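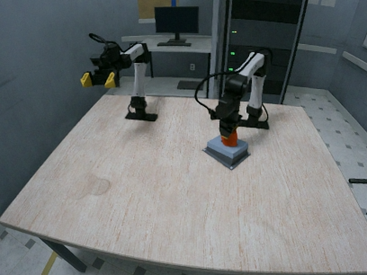 Bench view in the simulator, both arms mounted, right gripper over the block.

Minutes, gripper comparison meeting
2026-07-21
Project: Kakano

1. Minutes of last meeting
Accepted with one change. The fingertip order went to Sakamoto, not Esamen.

2. Simulated runs
The Cellar controller has now done 100 runs with the yellow fingertips on the right arm. Most of the bad runs came from the approach angle, so the grip force setting stays as it is. The left arm was parked for all of them. Runs for the Esamen gripper have not started; the model still needs its joint limits checked.

It was agreed to use the same start pose for both grippers. Results from before the pose change will be kept in a separate folder and left out of the comparison.

3. Wrist camera
The close view shows the orange object between the two gripper parts, with the blue-gray panel behind it. There was some debate about the shadow on the right side of the panel. One view was that it should be softened in the render settings. Decision: leave it alone until the two controllers have been compared, then test it separately.

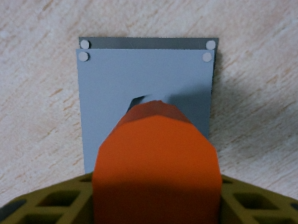 4. Actions
Check joint limits on the Esamen model.
Rerun four of the failed approaches with the new start pose.
Ask Sakamoto for a delivery date.
Bench trials on real hardware stay planned for November.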